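Accueil | Carnet | Archives | Liens | Me contacter

Juin, six heures du matin

Réveillé par les mouettes, qui ont visiblement signé un bail au-dessus de ma chambre. J'ai 52 ans depuis hier et je tousse comme un bail emphytéotique. Le ferry pour Beltow part à midi. Gunvor Nygård m'a écrit trois fois pour me rappeler de prendre un vêtement chaud, avec des majuscules dès le deuxième message.

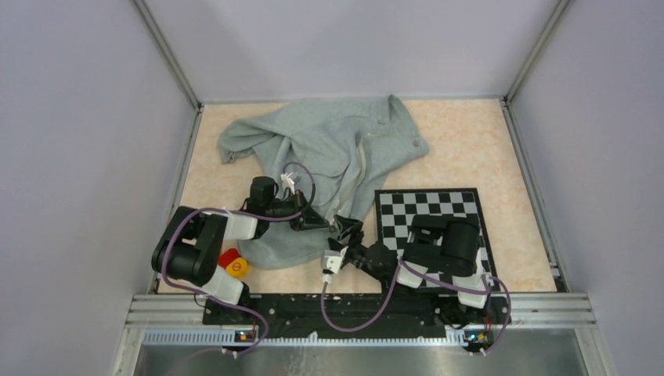 Le problème du nord en juin, c'est qu'on y croit. On voit le mot « été » sur le calendrier, on achète des sandales, et l'on finit derrière une vitre embuée à boire un café à 4 euros en regardant la pluie arriver de biais. L'an dernier j'ai tenu deux jours avant d'acheter un bonnet orné d'un macareux. Il est toujours dans l'entrée. Les invités le saluent.

Relu le soir, à la lampe, mes notes du précédent voyage : 144 pages, dont 50 consacrées à la nourriture et une seule au fjord. Tharun Poduval, qui partageait la cabine, y est surtout mentionné pour ses ronflements. Il revient cette année. J'ai racheté des bouchons.
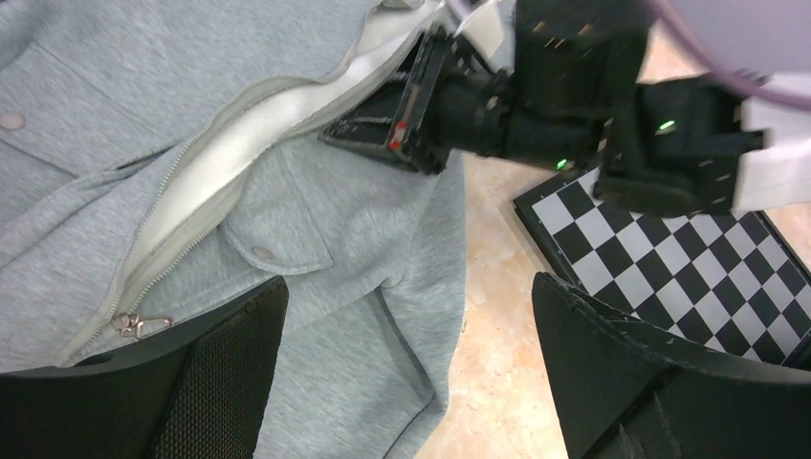 Polaire grise, fermeture éclair et boutons-pression.

Onze heures. Le sac ferme à condition de s'asseoir dessus. J'ai retiré un roman russe, puis je l'ai remis par vanité, et c'est la trousse de toilette qui a payé. Ma sœur passera arroser le basilic, qui est déjà mort – je n'ai pas eu le cœur de le lui dire.

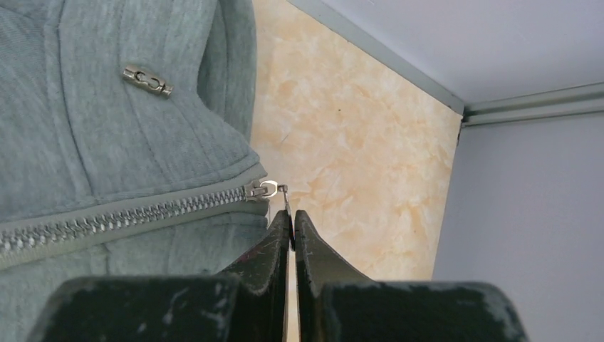

Quatorze heures, à bord. Mer plate, moquette à motifs, odeur de frites. Tharun dort déjà, assis, avec une dignité d'évêque. Gunvor nous attend au port et parle d'une « petite marche » avant le dîner. Je connais ses petites marches. J'ai repris des frites.

Commentaires (3)

Maelle : Bon anniversaire quand même ! Et la page sur le fjord, on la lira un jour ?

jp_du_quai : Le café à 4 euros, c'était le bon temps.

Odile R. : Pauvre basilic.

Contact | © Carnet d'un frileux | Haut de page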